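Gray sheets pilling and holding wrinkles after washing, what setting or fiber should I be using?

Home > Laundry and Linens > Bedding
Posted 29 May 2019 by Flistow
Viewed 1597 times

I have a gray flat sheet and a green plaid pillowcase that came from different sellers. The sheet's care label is unreadable now. The pillowcase label says 100% cotton, warm wash, tumble dry low.

Current routine: both go in together, normal cycle, warm water, high spin, then the dryer on its automatic "dry" program until it stops. Detergent is a liquid, measured to the line on the cap. No softener. The water in my building is hard. The test strip from the hardware store went to the second-highest color.

Two problems.

1. The sheet comes out with creases that do not drop out after a night on the bed. The pillowcase has fewer of them.

2. Small pills have formed on the sheet where feet and shoulders go. They are not lint. A lint roller does not take them off.

Things I have tried: half the detergent (no change), a second rinse (sheet felt less stiff, creases the same), taking the load out when the cycle ends and folding it at once (fewer creases on the pillowcase only).

The sheet is in use every night, so I would like to fix it before replacing it.

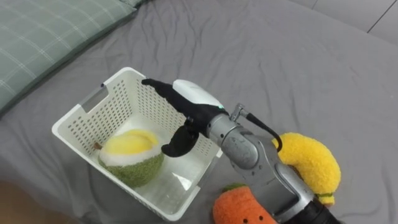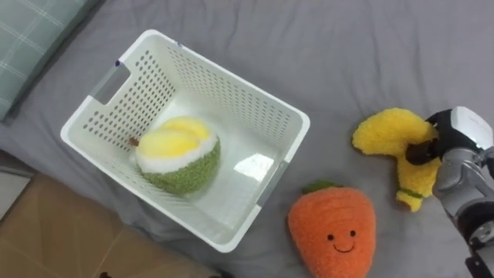
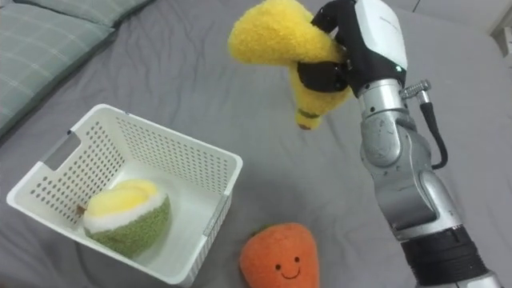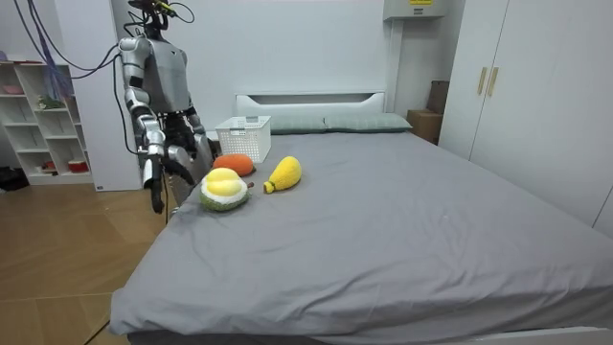

If I do have to replace it, the two I am looking at are a percale from Lavora and a brushed microfiber from Skimance. The listings give thread count and little else. I do not own an iron and would prefer not to buy one. The washer has a speed selector for the spin but I have never changed it from the default.

Is this a fiber problem or a machine problem? And does thread count tell me anything about pilling?

Skimmer_11
Probably polyester. Mine did the same and I threw it out. Buy cotton and don't use the dryer.

Friesen
Both, most likely. Taking them in order.

Fiber first. Pills form when short fiber ends work loose and tangle. On pure cotton the tangles tend to break away in the wash and you find them in the lint filter. On a cotton and polyester blend the polyester strands are strong enough to anchor the tangle to the surface, so it stays. Pills that a roller cannot lift point toward a blend. Without the label you can only guess, but a sheet sold as a set at a low price is a blend more often than not.

You can do a burn test on a thread pulled from the hem, over a sink, with tweezers. Cotton burns like paper and leaves soft gray ash. Polyester shrinks from the flame, melts and leaves a hard bead. A blend does some of each. Keep the rest of the sheet well away from the flame.

Creases. Cotton creases easily and a blend should crease less, so if the sheet is a blend and still comes out creased, look at the machine. The usual cause is heat plus compression. Polyester softens when hot, and if it then cools while balled up in the drum, the fold is set. The automatic program dries until the sensor reads dry, and a large sheet that has wrapped itself around a pillowcase will be overdried on the outside and damp in the center. That also explains why folding at once helped the pillowcase and did nothing for the sheet.

Settings I would use:

Wash the sheet without towels or anything with a zipper. Turn it so the sleeping side faces in.
Cool or warm water, gentle cycle, medium spin.
Drum no more than two-thirds full.
Dryer on low. Stop it at 9 minutes, pull the sheet out, shake it open, put it back. Repeat once.
Take it out very slightly damp and put it straight on the mattress, pulled tight at the corners. Leave it uncovered until dry.

For the creases already set, put the sheet back in with a damp washcloth on medium for 11 minutes, then spread it immediately. This works on some of them. Deep ones in polyester may stay.

For the pills, use a battery fabric shaver on a flat, taut surface with light pressure. It removes what is there. It also thins the cloth slightly every time, so once or twice a year is enough.

Hard water makes the fabric stiff and increases abrasion. Your second rinse was the right idea. Half the detergent in hard water may leave soil behind, so go back to the full dose and add a water softening powder.

Thread count tells you almost nothing about pilling. Fiber length and weave matter more. Of your two candidates, percale is a plain tight weave and pills little if the cotton is long staple, but it wrinkles. Brushed microfiber wrinkles less and its raised surface is where pills start. If you are not going to iron, a cotton sateen dried as above is a reasonable middle choice, though it snags more than percale.

Percale346
Agree with most of the above. One correction on the spin: I would go to low for a flat sheet if the dryer can cope. Medium still presses folds into mine. Drying takes longer and you use more power.

Also check that the dryer vent is clear. I cleaned ours last August and low heat started drying sheets in one cycle again. Before that I had been using high to make up for it, and the sheets from that period are the ones with pills.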